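Hiring the Hall at Stemimar: Your Questions Answered

We get a good many calls about the hall, and Virgilio Marquez, who looks after bookings, asked if we might put the usual answers in one spot. Do ring if yours isn't covered – we're always glad to chat.

How many people can we bring?

The main room takes 100 seated. The Drekel Room at the back is cosier and suits a birthday tea or a choir practice very nicely.

Do we have to clean up afterwards?

A sweep through and the bins emptied is all we ask, and please don't fret about mopping. Anything sticky on the tables, a wipe with warm water does it.

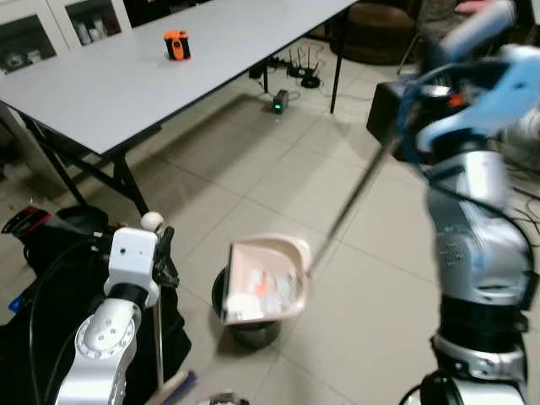 Can we get in early to decorate?

Usually, yes! If there is no booking before yours you can have the keys from 3 in the afternoon at no extra charge. Balloons and bunting are lovely, but please use string or the hooks already in the beams, as tape brings the paint away with it. Confetti is fine outdoors if it's the paper sort.

Is there a kitchen?

There is, with a good big oven, an urn and far more teacups than you'll ever need. Sharp knives and tea towels you'll have to bring yourselves, I'm afraid – they do wander off.

What is the floor like for dancing?

Tiled and quite smooth, so leather soles can be a bit lively. The Pai ceilidh group swear by rubber-soled pumps and have been coming to us for years.
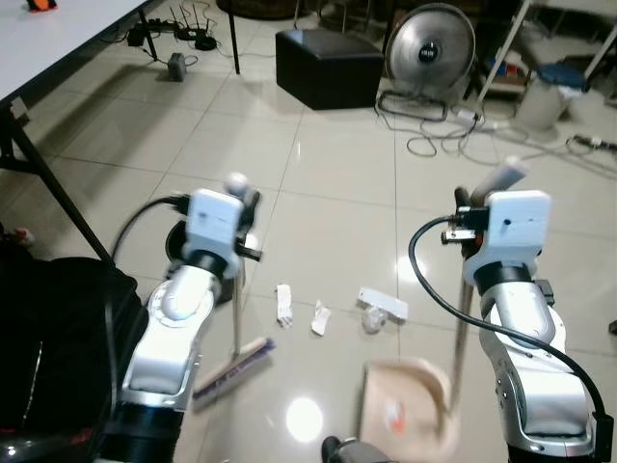
Broom on the tiled floor

Can we play music?

Of course, until eleven at night. There's an Edance speaker in the cupboard which you're welcome to borrow, and it works with most phones. We do have close neighbours, so shut the side windows after nine, please.

What if we need to cancel?

Let us know as soon as you can and we'll try to find you another date. Deposits come back in full with a month's notice.
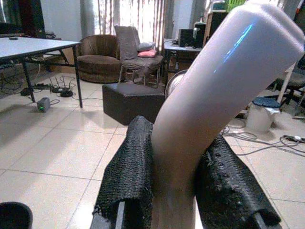

Page last updated: May

Where do we park?

There's space beside the hall, and the lane opposite is free in the evenings. Do leave the gate clear for the farm next door.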